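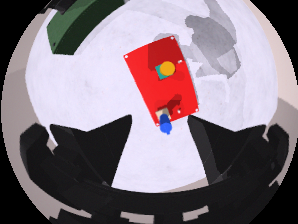 Tablero rojo sobre la mesa blanca, render.

Servidor de Nolleck: novedades de noviembre

Va rápido que tengo el mapa a medio subir. El mundo nuevo de Nolleck ya está abierto. Semilla limpia, nada heredado del anterior. Los inventarios viejos NO pasan, lo siento por los que tenían cofres llenos en Drendodance. El mundo antiguo queda en modo visita hasta final de mes, se entra por el portal del spawn y se puede mirar pero no picar.

Límite de jugadores a la vez: 20. Si sale lleno, esperad un rato, a partir de las 23:00 suele aflojar. Borde del mapa a 400 bloques del spawn de momento. Lo ampliaremos cuando Ottar Engström termine de pregenerar chunks, que va lento y el disco no da para mas.

Mods: la lista son 87 y hay que actualizar el pack entero, no vale copiar los sueltos encima. Si al entrar os echa con "registro no coincide" es eso. Borrar carpeta config, reinstalar, entrar otra vez. El minimapa sigue permitido, el modo rayos X sigue siendo ban.

Parcelas. Se piden por el canal #parcelas, con coordenadas y nombre de usuario. Una por persona hasta nuevo aviso. Liv Dalen las va aprobando por las tardes, no la escribáis por privado porfa. La zona junto al río ya está pillada casi toda, hay sitio de sobra hacia el norte, pasado el pueblo de Sjögren (el de los aldeanos sin puertas).

Granjas: máximo 125 entidades por parcela, contando pollos. Sí, los pollos también. El plugin avisa una vez y a la segunda las borra sin preguntar.

Chat: el puente con Discord ya funciona en los dos sentidos, pero se come los acentos y algun emoji. Wamo, el bot, vuelve a dar la hora y a apuntar las muertes. Se puede silenciar con /wamo off.

Falta por arreglar: los trenes se quedan parados si nadie está cerca de la estación, y las camas del hotel no guardan el punto de reaparición. Mientras tanto dormid en vuestra casa.

Copia de seguridad todos los días a las 5:00, unos minutos de corte. Fallos y quejas a #incidencias, con captura.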